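Keeping an Old Smartwatch Alive: Project Report
2018-03-24
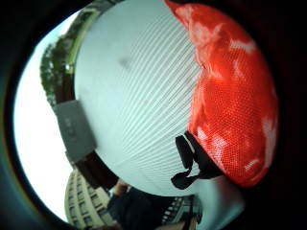
We wanted to know what happens to a smartwatch once the company behind it walks away, and whether a group of students could do anything useful about it. Our watch was the Evudier, sold by a small firm called Caralow until it closed its online store last August. The phone app still installs, but it hangs forever on the sign-in screen, so a freshly reset watch can't even set its own clock!

The first half of the term went into listening. The watch talks to the phone over Bluetooth Low Energy, and we logged everything it sent while one team member's still-paired phone was in use (that phone was treated like treasure). Most of the messages turned out to be short and pretty readable. We worked out 7 of them, including time sync, battery level, step history and the vibration motor. Getting the watch to buzz from our own laptop was easily the best afternoon of the project.

After that we wrote Fimgate, a small Android app that replaces the sign-in step with a local pairing screen. Nothing leaves the phone. It sets the clock, pulls the step history into a plain text file and passes along call alerts. We tested it on six watches, all bought used, and left each one paired for over two weeks.

Results were better than we hoped for. Four of the watches stayed connected the whole time. The other 2 dropped the link every night, and we traced that to an older firmware version that goes to sleep and won't wake up for a new request. Sending a keep-alive message helped, but it hurt battery life badly -- we left it as an option and turned it off by default.

Heart rate is still missing. The data is there, but it's packed in a way we haven't cracked, and our guesses gave numbers that would suit a hummingbird. We'd love to keep at it next term. The De Graaf lab has offered us bench space and a better Bluetooth sniffer, and the source code and our message notes are in the course folder for anyone who wants to try.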